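Reading time: 4 min

Folding by hand, twice

Our capstone group picked garment folding for the spring term, mostly because the other open topic was pallet stacking and two of us had already done that. The project is registered under the name Surnau. The goal on the form reads "bimanual folding of soft items from human demonstration," and the department's only hard requirement is a set of at least 134 usable episodes before any training time is booked on the cluster.

An episode is one garment, started flat and ended folded. The operator holds a gripper in each hand and does the whole fold without touching the fabric directly. We record at people's homes. The lab tables in the McAlister building are all the same gray, and the group that had the project last year ended up with a policy that folded well on gray and poorly on everything else. Their report is worth reading for section 5 alone.

The term started with towels, which are forgiving. A towel has four corners and you can see all of them. Tops are harder in ways that took me a while to write down properly. The sleeves have to come in first, and a sleeve pulled from the cuff drags the shoulder with it unless the other gripper is pinning something. With bare hands you pin with the heel of your palm and never think about it. The grippers have two fingers and no palm, so the pin has to be done with closed fingertips pressed down near the seam. It works, but it leaves a dent in the knit that the next step then has to smooth out. 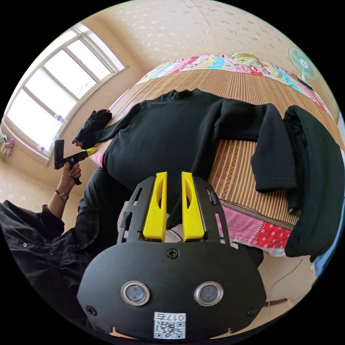
Do dark clothes make the recordings harder to use?

They cost us contrast inside the garment. The outline against a light mat is fine, but once one black layer is lying on another, the edge between them is faint, and that edge is the thing the policy needs for the second half of the fold. We keep dark items in the set and try to record them in daylight.

Some notes on procedure, for whoever inherits this.

Calibrate the pair before each session. The tracking drifts between left and right, and a small offset that doesn't matter for picking up a cup matters a lot when both hands are holding the same hem. We lost most of one afternoon of data to this. The check takes a minute: touch the fingertips together, hold still, and compare the two reported positions.

Slow down at the grasp and not during the carry. New operators do the opposite. They creep across with the sleeve and then snap the fingers shut at the end, and the closing moment lands in two or three images.

Do not fix a bad fold inside the same episode unless the fix is something you want learned. We argued about this for a week. The current rule is that one regrasp is allowed and a second one ends the take. Trainer logs from Indar, the small test run we did on towels, showed the policy regrasping over and over on corners it already had — a habit it could only have picked up from us.

Cap sessions at 60 minutes. Wrists get tired and the paths get sloppy before the operator notices.

As for files, everything goes through Truvlow, the upload script a previous class wrote. It silently drops any episode with a space in its name. I have patched that locally and will push the change when someone with write access answers my email.

The split at the moment is heavy on short sleeves. I would like at least 7 long-sleeved items in the set before we freeze it, with different cuffs, since ribbed cuffs and plain ones behave differently when the fingers close on them. Ribbed ones tend to stretch and spring back. Buttoned shirts are still out of scope. So are hoods, at least until the sleeve order is consistent between operators, and right now one of us starts with the left and the rest of us start with whichever is closer.

Next entry will cover labeling, assuming the annotation tool builds.

Filed under: Coursework, Manipulation, Lab Notes

Contact | © All rights reserved | Back to top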